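Jul 5, 2021

# Boat head tips I stopped believing, and a few I kept

Every boating magazine runs the same page of advice on looking after the toilet, and most of it seems to be copied from the page before. We have kept a motor cruiser at Stistelside for long enough to have tried nearly all of it. Some of it is fine. A good deal of it sells bottles.

## The blue stuff

Start with holding tank additives. The label says it breaks down waste, kills odor, cleans the sensors and conditions the seals. One liquid doing four jobs should make you suspicious. I ran a season with the expensive one and a season with nothing but plenty of fresh water, and I couldn't tell you which was which from the smell in the cabin.

What does make a difference is air. A tank with a blocked vent goes sour whatever you pour in it. Take the vent fitting off the hull, look through it, and poke out whatever the wasps and the salt have left there. Rinse it back toward the tank with a hose at low pressure. Do this before you spend any money.

## Vinegar

People swear by it. I'm half convinced. White vinegar left in the bowl and lines overnight will soften light scale, and it costs next to nothing. It won't touch the hard gray crust inside an old discharge hose, and anyone who says it did probably had a hose that wasn't very crusted. If yours has narrowed to a finger's width, replace it. I paid $100 for new hose and clamps at the Plornen chandlery, and lost one very unpleasant afternoon.

Don't follow vinegar with bleach. Flush the line with clean water and leave the bleach at home. It is hard on rubber parts anyway.

## Is it the hose?

The old rag test is one of the few tips I'd pass on without complaint:

1. Wet a clean cloth with hot water and wring it out.
2. Wrap it around a section of the hose and leave it until it cools.
3. Take it outside and smell it.

If the cloth stinks, the smell is coming through the hose wall and no air freshener will help. If it doesn't, move along and try the next section, especially the low spots where liquid sits.

## Household toilets versus marine ones

You'll read that a house bathroom teaches you nothing about a boat's. I'd say it teaches you plenty about cleaning, and very little about flushing. A gravity toilet ashore uses far more water than any boat can spare, and it forgives things a small pump never will. "Flushable" wipes belong in neither.

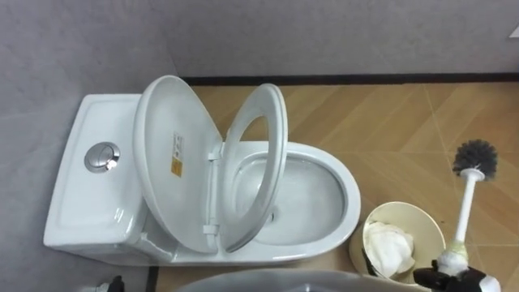
*Toilet with the lid and seat up and a push button on the tank.*

Cleaning is much the same in both places. Use a mild dish soap and a soft brush. Skip the gritty powders, which dull the glaze and give the next stain something to hold on to. Many boat seats are painted or thin plastic and they scratch if you look at them, so use a cloth there.

## Paper

Special marine paper is the tip I get the most arguments about. Drop a few sheets of ordinary single-ply in a jar of water, do the same with the fancy kind, shake both and look. The cheap roll from the Surby grocery fell apart just as quickly as the one with an anchor on the wrapper. Thick quilted paper did not, and I wouldn't let it aboard.

## Oil down the bowl

An old favorite is a spoonful of cooking oil to keep a manual pump moving. It works for a day or so. Then it goes sticky, picks up lint, and you need more oil. If the handle is stiff, the pump wants a service kit and the proper grease for its seals. Read the manual for which grease, since some kinds swell rubber.

## Engine hours and other magic numbers

A fellow on the dock told me to rebuild the pump every 2000 flushes. I asked how he kept count and he changed the subject. Mine gets rebuilt when water creeps back into the bowl after pumping, or when the boat has sat for 2 winters, whichever comes first.

## Before you lay up

- Pump out, rinse the tank, pump out again.
- Close the seacock and check that it really closes.
- Run nontoxic antifreeze through until it shows color at the far end.
- Leave the head door propped open.

We do ours at the Amegashie yard in September, while the hoses are still warm enough to bend. They offer a "deep tank treatment" as an extra. I asked what was in it and was told it was proprietary, so I've never bought it.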